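Taking 20 primary pupils to a robot open day – will they get bored, and will they get too close?

Posted in: Days out and school visits

I run the after-school science club at a small primary and we've been offered a place at the Sisar open day in April. For anyone who doesn't know it, Sisar is the workshop out past the ring road where they try out robot arms for packing and sorting food. We'd be a group of 20, mostly eight and nine year olds, with me and one other grown-up, and possibly a parent if I ask nicely enough.

I've never been to anything like it. The leaflet they sent is very friendly but a bit thin – it says there will be "live handling demonstrations" from half past ten and a talk in the Millen room afterwards, and that's more or less your lot. What I'd love to know from anyone who has been is whether there's enough going on to hold children of that age, how near they're allowed to stand, and whether two adults will be enough. I'm also wondering about lunch, as the leaflet doesn't mention it at all and I have several who turn into different children if they aren't fed by twelve.

One more thing, if you'll bear with me. A couple of mine are quite frightened of loud noises, and I'd rather know in advance than find out on the doorstep. Thank you so much, I know that's a lot of questions in one go!

marrowfat_lane
Sisar open day, science club trip

Oh, do go! I went along last spring with my two and a gaggle of their cousins, and I've been back since for one of the evening openings, so I hope I can put your mind at rest on most of this.

The morning is split between the demonstrations and the talk, and if I were you I would put nearly all your time into the demonstrations. The talk is kindly done, but it has a lot of slides in it and ours were wriggling after ten minutes. The demonstrations are a different matter. They do them with ordinary shopping, fruit and veg mostly, and the children can follow every bit of it because they know perfectly well what's supposed to happen.
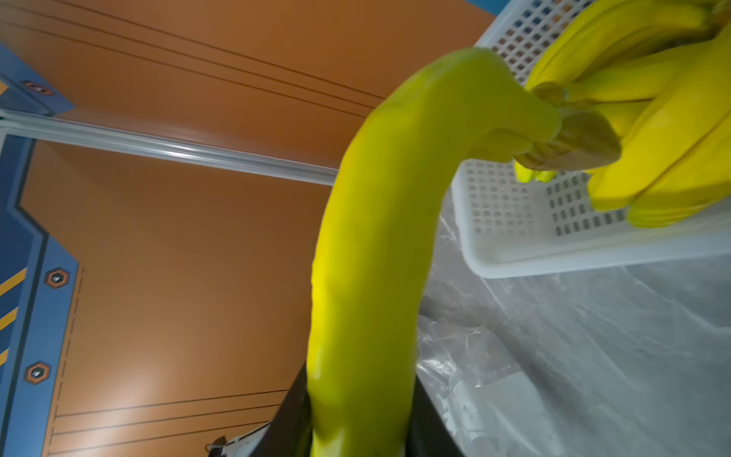

Noise was something I'd wondered about too, and it turned out to be the least of our troubles. The arms hum and click a little and the loudest thing in the room was us. Waiting is a bigger test, as the work goes slowly and there are long pauses when everything stops and somebody looks at a screen. What kept mine going was having something particular to look for. With the bananas, for instance, I asked them to watch where the fingers took hold, and they were very taken with the way they closed on the lower part of one long greeny-yellow banana while the top of it was still joined on at the stem, with the riper bunch beside it. My youngest wanted to know whether a squashy one would be harder, and the young woman doing the demonstration said yes, much, and that soft fruit was what she spent most of her days fretting over. If your club can come with one question each, written on a bit of card, I think you'll find they get proper answers.

As for how near they can stand, there's a line on the floor and a low rail, and you stay behind both. The staff are good-humoured about it but they do mean it, and they'll stop everything if a small hand goes over. With 20 I'd ask to be split into two groups, which they'll do if you ring ahead. For that you really want a third adult, so do go and ask that parent – if one child needs the toilet (it's down a long corridor and round a corner) you lose a grown-up for a good while.

There's no café. We took sandwiches and ate them in the entrance hall, where there are benches, and nobody minded. The Evimden stand by the door was giving out apple slices when we went, but I wouldn't plan a lunch on it.

For your two who don't like noise, ask if they can come in first, before the room fills up. And do bring jumpers, it's chilly in there.

pebbledash_74
Parking

Can't help with the children side of it but if you're coming by coach DON'T let the driver follow the satnav, it takes you to the back gate and that's locked. Go in by the Tsoukalas warehouse and turn left. The 104 bus also stops there, every 30 minutes, and it's a five minute walk with a pavement all the way.

tuppenny_rice
We took a slightly older class

Mostly agree with marrowfat_lane, though I'd stick up for the talk. Ours were ten and eleven and a few of them liked it better than the arms, especially the part where they were shown clips of things being dropped. It perhaps depends who is giving it on the day.

I would say go for the first demonstration of the morning if you can. By the later one there were so many people that the shorter children at the back saw mainly coats. It's also worth telling the class beforehand that the robot may miss, or have to try again, as a few of ours had expected something out of a film and were rather put out by how careful and slow it all was. Once they'd got used to that they were cheering it on.

We had to send our form in by 2 o'clock the day before with the final numbers, so check whether they still want that.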